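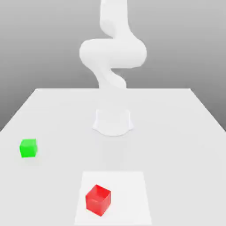
Preparing Staff for an Automated Sorting Station

Bolport Assembly Services
Issued 16 November 2022 by the Office of Workplace Transition

Purpose

This guide is for supervisors whose teams will begin working alongside an arm at a sorting station. It follows the procedure used at the Paju building in October and applies to the Huvwood and Dasten buildings as their stations are brought into service. It covers the people side of the change. Electrical work, anchoring and guarding are covered in the installation manual.

Before you begin

You will need the current job descriptions for the affected line, the shift roster, and access to the simulator on the training room computers. Rūta Navickas in Workplace Transition can issue simulator accounts. Allow two working days for accounts to be opened.

Step 1. Write down the work as it is done now

Ask each sorter to describe a normal shift in their own words. Record the small tasks that do not appear in the job description, such as turning a part to check its underside or setting aside a carton that arrived damp. At Paju, the written description listed four duties. The sorters described considerably more, and several of those remained with people after the station opened.

Step 2. Hold the first meeting

Meet with the whole team at one time, during paid hours. State which tasks will move to the station, which will stay, and which have not been decided. If a question cannot be answered, write it down and give the date by which a reply will be provided. Do not discuss individual assignments in this meeting.

Step 3. Introduce the simulator

Each employee completes a session at the simulator before working near the physical arm. The practice layout is kept plain: a white arm on a white table, a red cube, a green cube, and a square white mat. Employees should be able to do the following without help:

Start and stop the practice run.
Name the cube to be moved and the place it is to go.
Bring the arm to a halt while it is moving.
Return the layout to its starting state.

Employees may repeat the session as often as they wish. Scores are not kept, and supervisors are asked not to compare one person's time with another's.

Step 4. Assign the new duties

Two duties are created at each station. The station attendant loads trays, clears stoppages and decides when a part should be sorted by hand. The quality reader reviews the rejected parts and reports patterns to engineering. Both duties are open first to current sorters, and neither carries a lower pay grade. Post the openings for the full notice period even when the outcome seems certain.

Step 5. Run the station at reduced volume

Begin with no more than 500 parts per shift. During this period the manual line stays open and fully staffed. The Paju station handled 296 parts on its first shift, and Normunds Baranauskienė, the line supervisor, held it near that level until every attendant had cleared a stoppage unassisted.

Step 6. Review with the team

Hold the review after the reduced-volume period and before the manual line is changed in any way. Ask about standing time, noise, pace and breaks. Attendants at Paju reported less lifting but longer periods of watching, and rotation between the two duties was shortened as a result. Send the notes to Su-chen Lam, who keeps the file for all three buildings.

Employees who do not wish to move

An employee may decline a station duty without giving a reason. Refer the employee to Vaida Mägi for placement on another line. Placement requests are handled in the order received.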